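3.2 Materials and layout of the sorting table

The flower task was chosen from a longer list drawn up with Felicja Brzozowska at Driradora, where artificial stems are rented out for window displays and come back mixed. Staff there unpack returned stems on a bench, pull away the leaves that have come loose, and stand the good stems in baskets by type. We kept the same order of work and the same kinds of items. The stems were artificial throughout, so that their shape would change little between trials and so that the set could be used over a long period.

Roses and hydrangeas made up most of the set. They ask for different handling. A rose has a long stem with leaves along it, and the leaves catch on the rim of a container or on the stems already inside. A hydrangea head is wide and round, and once it is lying in a basket it takes up space that the next stem has to get past. Loose leaves were left on the table at the start of each trial and were treated as part of the job. Figure 2 shows the table with a rose, a hydrangea head in the basket and several leaf clusters lying loose.

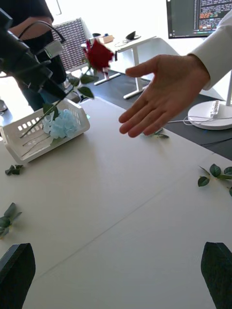

Figure 2. Rose stem, white plastic basket and loose leaves on the sorting table.

Baskets were light plastic with slotted sides. In early trials we tried a heavier box with solid walls, supplied by Katona, but thin wire stems slid along the bottom of it and ended up in a heap at one end. The slots hold a wire end now and then, which slows the slide. They also snag leaves, and a snagged leaf is the most common way for a sprig to come off its stem. We did not correct for this. Benedek Antal kept a written log of detached leaves, and the 227 entries in it are the basis for the counts in Section 4.

The position of the basket was not fixed. It could be turned or pushed during a trial, and people differed in whether they straightened it before adding the next stem. Leaves could be gathered at any point. Some participants cleared them first and worked on a bare surface, while others left them until the stems were done and then swept them together by hand.

3.3 Room

All trials took place in one room at the Rollthorpe building, during normal working hours. It is an office space with desks along the wall and a large window, and we made no attempt to turn it into a studio. The blinds were left as the participants wanted them. Daylight changes the look of pale petals against a white surface a good deal, and Viktória Csizmadia noted the time of day for each trial so that this could be checked later.
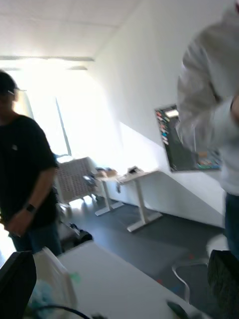

People who were not taking part could come and go. We asked them to keep their belongings off the sorting table but set no other rules. Talking was allowed, and most participants did talk while they sorted. Hajnalka Rácz reviewed the first trials in September and found that pauses for conversation fell mainly between stems and seldom while a stem was held, so they were left in the timing data and marked separately.

Each trial ended when the participant said that the table was clear. A leaf on the floor did not count against them.

2 shares 2 comments
Last updated: September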